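In Praise of the Glossy Tabletop

I have been told, more than once and by people with better taste than mine, that a high-gloss finish on wood is tacky. Matte oil is what you're supposed to want now. You rub it in with a rag and end up with a surface that looks as if it had never been touched. I've tried to like it, I really have! But every time I run into dark reddish wood with a proper shine on it, I go a little weak. 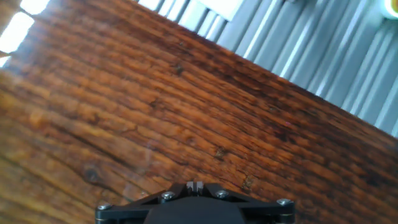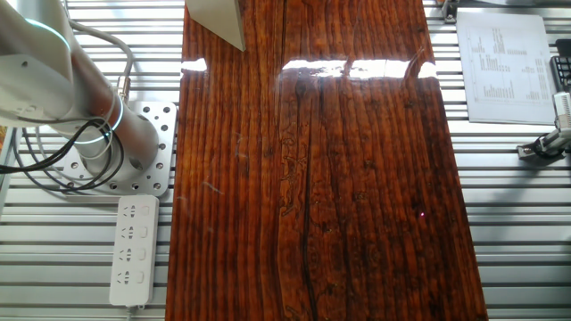
Long streaky grain in all four, and plenty of shine in the first three.

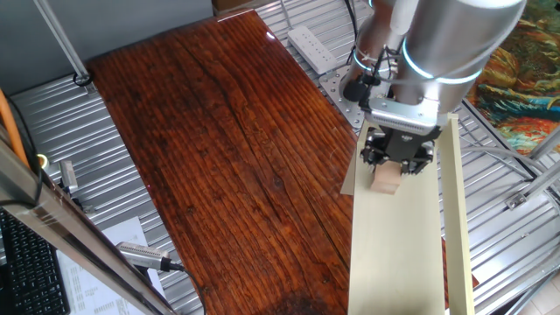
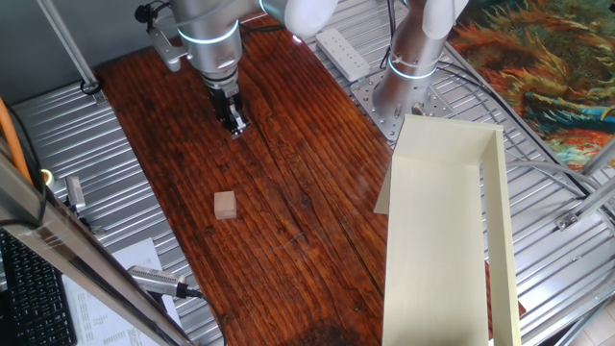
My own kitchen table is a Stanon, secondhand, and it cost me 600 dollars, which I have never regretted except on the day I carried it up the stairs. It is as shiny as a bowling lane. The first week I had it I kept walking past just to see the window in it (my kitchen faces a brick wall, so I take my light where I can get it).

The matte crowd will say that gloss shows everything. Sure it does. Crumbs, fingerprints, the ring from last night's glass. But I wipe my table twice as often as I wiped the old one, and I like living with a clean table. The old one was an oiled Drostener that hid the mess so well I'd put my sleeve in jam before I knew there was jam. I was supposed to re-oil it every September, too, and I managed that exactly once.

Then there's the argument that varnish is fake, that it puts a layer between you and the wood. I don't buy it. A clear coat brings the color up the way water does on a beach stone. Knots look deeper, and the dark bands next to the amber ones get some contrast going. Set a piece of pale, bare wood down next to it and you see right away how much red there is in the other one. I want my cracks and knots left in, by the way — filling them with putty and then polishing over the top is the one thing I'd call fake.

What I can't defend is the thick plastic stuff. There's a bar top at Urkness that must have had a gallon of resin poured on it, and your elbows stick to it. A few thin coats, sanded between with 600 grit, is plenty. The shop at Alexiou wanted 900 dollars to refinish a table that way, so I did my side table myself for 80, drips and all. You can find both drips with your thumb if you know where to feel, and I've stopped pointing them out to guests.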